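Trade News > Funeral Sector > Site Visits > Arnent open day

Arnent held its trade open day on Monday, October 31, 2022. The program covered the obituary and notices office, the document scanning room and the coffin workshop, in that order. Groups were capped at 11 and each circuit took most of the morning.

The notices office handles death notices for funeral homes that don't want to deal with newspapers directly. Copy arrives by web form or phone. Staff check the name, age, place of death and service time against the arrangement sheet, then send a proof to the family's nominated contact. Anything over 200 words is returned for trimming unless the family has agreed to the extra charge. Spelling of overseas birthplaces is the most common correction. The office keeps the family's spelling where it differs from the atlas, and notes the variant in the record.
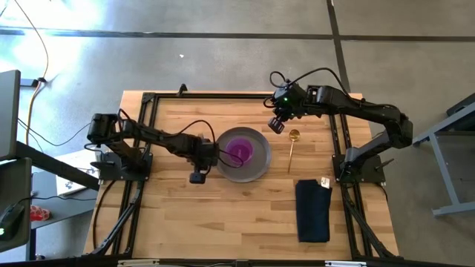 Timber table with black arms at left and right.

Scanned notices are stored in Histudeo, an index built for cemetery registers and later adapted to newsprint. The set loaded so far holds 3,828 notices. Each is tagged by surname, maiden name, parish and place of burial. Maiden names are entered by hand, as the text recognition tends to read "née" as a surname. Searching by parish worked well in the demonstration. Searching by occupation did not - "seamstress", "dressmaker" and "machinist" are held as separate terms and there is no cross-reference yet. Arnent expects a merged list in November.

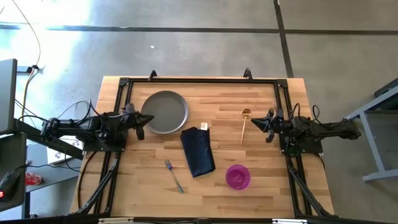

The coffin workshop is leased to Zidwood, who finish pine and veneered board to order. Lids are trial-fitted before lining. Handles are rated for carrying or marked as decorative, and the rating is now printed on the delivery docket as well as inside the lid. Nameplates are engraved from the same record as the notice, so a correction made in one should reach the other. We asked what happens if the plate has already been cut. It is recut at the workshop's cost up to the day before the service.

Hofstetter had a stand near the exit with 4 sizes of ash container and a lockable transfer trolley. The trolley's brake is foot-operated and can be released from either end. Pricing was not available on the day.

Parking is at the rear. The ramp to the scanning room is steep for a wheelchair and there is no second entrance.

Comments (3)

rural_celebrant
Did they say whether outside celebrants can see the proof before it goes to the family? We get the age wrong in the eulogy when the notice changes late.

noticesdesk
The word limit includes the service details. That caught us out twice, so allow for it when quoting.

genie_in_gippsland
Parish search would be very useful for family history. Is Histudeo open to the public or trade only?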